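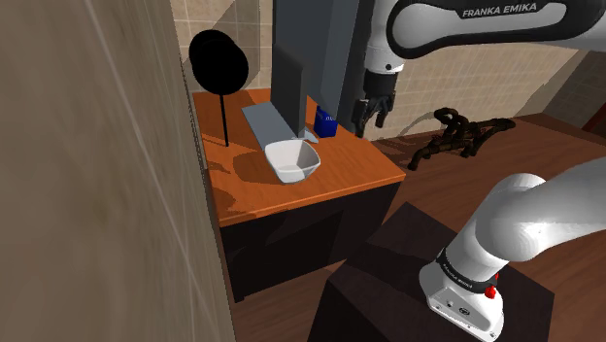 Mostrador con cafetera y cuenco blanco.

Categoría: Espacios de trabajo compartido / Informes de avance

Informe de avance, febrero. Centro de trabajo compartido Hinodgate

Durante el periodo se ha completado la reforma de la planta baja, con 458 metros cuadrados en uso. La primera planta sigue pendiente de la licencia de actividad. Hay 100 puestos habilitados, de los que 16 son fijos y el resto se contratan por días o por horas.

La cuota mensual del puesto fijo se mantiene. Hemos retirado el bono de tardes, que apenas tenía demanda, y en su lugar se ofrece acceso desde las 15:00 con la tarifa de día.

Koskela entregó las mesas con dos semanas de retraso. La penalización pactada se descontó de la última factura. El sistema de reservas Ondari funciona, aunque todavía duplica algunas salas de reuniones cuando se cambia la hora desde el móvil.

Desviación de gasto: 900 euros en cableado, cubiertos con la partida de imprevistos. No solicitamos ampliación de fondos.

Próximo trimestre: licencia de la primera planta y firma del convenio con Baltance para domiciliación de empresas.

Relacionados
- Tarifas y modalidades de puesto
- Normas de uso de las salas de reuniones
- Informe de avance anterior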